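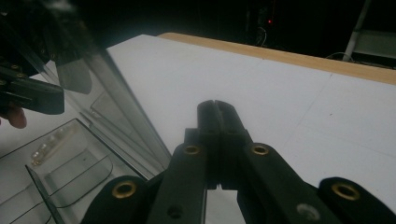
Clear plastic is the meanest thing you can ask a two-handed policy to learn, and I picked it for my first try at the Aidoo method (I like pain, apparently). The trick in Aidoo is that you label each demo by contact phase before you train anything. I start with the grippers themselves. Look at the brass rings on the fingers and arms: they're bright against the black, so I use them as landmarks when I check that the view hasn't shifted between takes. Do that first!

Next, record your demos. I did 32 of them, one hand steadying and the other one working the lid. Go slower than feels natural, and pause for a beat whenever a finger touches plastic.
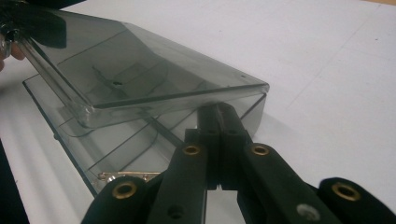

Then cut each demo into 3 phases: approach, hold, swing. I mark the cuts by hand in Flimix, and yes, it's boring, but my automatic cuts were off by 17 video frames on the worst takes. Kekeli Gbeho told me to cut on finger speed and leave the lid out of it, and that fixed most of my mess.
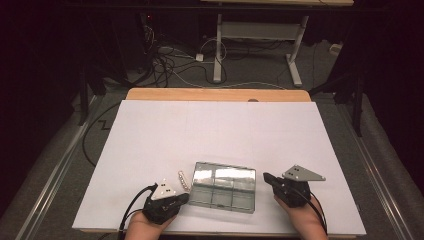

Now train. I run 2,000 steps, look at the loss on the hold phase only, and stop if it's flat. If it's still dropping, go again. My swing phase is still shaky and I haven't worked out why, so write to me if yours is better! 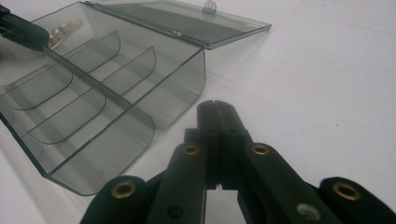

Lid all the way back, dividers showing.

Related posts
Amerley Ayaaba on labeling contact phases
Setting up Flimix from scratch
My November notes from Brernport
Orden vs. Aidoo on small parts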